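4. Operating Rules for Shared Collection Rooms

The rules in this section were written after the first season of work with hand-held grippers, when it became clear that most of the discarded recordings had nothing to do with the operator's skill. Of the 485 recordings we reviewed, the larger part of the rejected ones showed a fault of the room or of the preparation: a marker covered by a sleeve, a cable that moved during the task, a second operator crossing the work area. An earlier draft was circulated in January under the name Fjeld. The version given here, Fjeld 4, is the one that the Wirik and Grarex teams accepted without change.

4.1 Scope

The rules apply to any room in which two or more people work at the same time with hand-held grippers, with or without a head-mounted unit. They do not apply to fixed arms, for which the site already has its own safety procedure. We use the word "operator" for the person who holds the grippers and "room lead" for the person who is responsible for the floor. One person cannot be both during the same session.

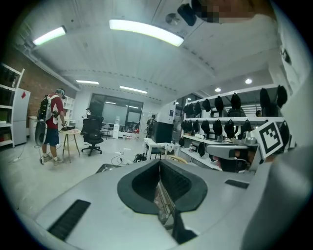
The room lead has the right to stop all work without giving a reason. This point was discussed for a long time. In the first draft the room lead had to name the rule that was broken, and in practice the lead waited too long, looking for the right paragraph. Now the stop comes first and the note is written later. Operators lower the grippers, keep them away from the face, and wait for the word to continue.

4.2 Floor and cables

Cables on the floor are the most frequent finding in our room checks, and we do not claim that any site is free of them. A complete ban was tried at Ukex and was abandoned, as equipment has to be charged somewhere. The present rule is more modest. A cable may lie on the floor if it stays outside the walking line between two work areas, and if the power strip it leads to can be reached without stepping over another cable. Bags are treated in the same way as cables. A bag with a strap is worse than a bag without one -- the strap catches the foot and the bag follows.

Chairs that are not in use go under a table or against a wall. Chairs on casters need more attention than the others, because they change place when somebody brushes past them, and an operator who wears a headset has a limited view downward.

4.3 Distance between operators

Two operators who work at the same time keep at least one full arm length plus one gripper length between them, measured with both arms stretched. The distance is checked by the room lead at the beginning, and again after each break. Operators who carry a backpack must count it as part of the body. Isah has argued that the distance should be larger for operators who turn often during the task, and we agree with this in principle, but we do not yet have enough records to propose a value.

Persons who are not operating may stay in the room. They announce themselves before they pass behind an operator, and they do not touch a gripper that lies on a table, even if it looks switched off. 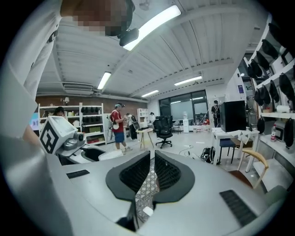 4.4 Markers and sleeves

The position of each gripper is estimated with the help of square markers, and a marker which is dirty, bent or covered makes the estimate poor in a way that the operator cannot feel. Before a session all markers are wiped with a dry cloth and compared with the printed sheet. A marker with a lifted corner is replaced, not glued again. Long sleeves are allowed provided that the cuff closes at the wrist.

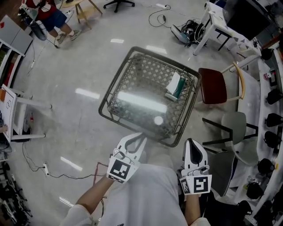
The starting position was the last rule to be agreed, and Abou Zeid rewrote it more than once. The operator holds both grippers in front of the body, clear of the table, and stays still until the room lead confirms. The rule asks for a quick look downward at both hands, because the two grippers are seldom held in the same way. In Figure 3 the one in the right hand is more upright than the other, and it carries a larger marker and a smaller one on its side. A difference of this kind is permitted at the start. The table surface also needs a decision at this moment. A glass top like the one in the figure gives back the ceiling light as a long bright shape, and a small object placed inside such a reflection may be hard to find in the recording. The room lead then either moves the object or notes the reflection in the session sheet. We prefer the first.

4.5 Records

For every session the room lead fills in one sheet with the names of the operators, the state of the markers, and all stops. A stop without a note is counted as a fault of the lead and never of the operator. Sheets are kept together with the recordings for as long as the recordings exist. Seven sheets from the first season could not be found, and the recordings that belonged to them were left out of the analysis in Section 5.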